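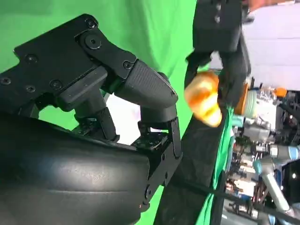 Figure 2. Black mechanical fingers with green behind them.

4.2 Is green restful?

The belief that green rests the eyes is older than any of the studies usually cited for it, and we suspect that its age does much of the work. Office suppliers repeat it, as do schools, hospitals and makers of reading lamps. When we followed the claim back through the reference lists, most trails ended at a single report, the Gonard office trial, or at a brochure that quoted it without a page number.

The trial is a weak support for so much furniture. It compared 29 clerks at desks covered in green with 21 clerks at grey ones, in different rooms and on different floors. The green room had the larger windows. Those who worked there reported less eye strain at the end of a shift, and the report takes this as an effect of colour. It could as easily be an effect of daylight, or of the quieter floor, or of having been told beforehand that the new desks were meant to help. The authors mention the last point in a footnote and then drop it.

The Faltell survey is larger, with more than 200 replies, and is often treated as having settled the matter. We doubt that it has. People were asked whether they found green "calming", "neutral" or "tiring", and most chose the first. What this shows is that people know what is generally said about green. A question put that way would probably find that lavender makes them sleepy too. Nobody's eyes were tested, and the shade was left to the imagination of the person replying.
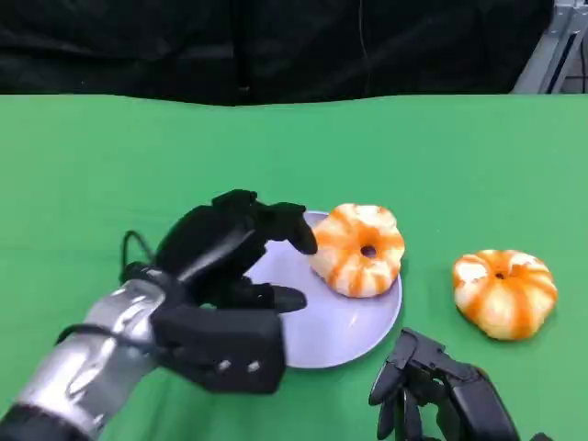
The matter of shade deserves more attention than it has had. Writers on the subject move from moss to mint to the hard, bright green of a studio cloth as if they were one thing, when a person asked to sit in front of each for an afternoon might well have three different complaints. Brightness, gloss and the contrast with nearby objects all change along with the hue. Dark objects on a vivid ground are easy to pick out, but ease of picking out is a separate question from comfort, and the two are run together in nearly every source we read. The Tokgöz colour cards, which at least fix the shade, were used in only 2 of the studies we found, and both of those reported no clear difference between green and a blue of the same lightness.

Supporters of the claim tend to answer that comfort is personal and so cannot be measured in the usual way. We have some sympathy with this. The Markis comfort scale, for one, asks people to rate their eyes as "fresh" or "heavy", and we are not sure that we could do so ourselves on most afternoons. But if the thing cannot be measured, it cannot be printed on the side of a box as a finding either.

Our own view is that green may be pleasant to many people, for reasons that have little to do with the eye – habit, gardens, the memory of being told so at school. That would be a modest claim and perhaps a true one. It gives no grounds for repainting a ward. The trial planned at Gonard for November, which keeps lighting and room the same and changes only the desk covering, should be more useful than its predecessor, although its wording still tells those taking part which colour is under test.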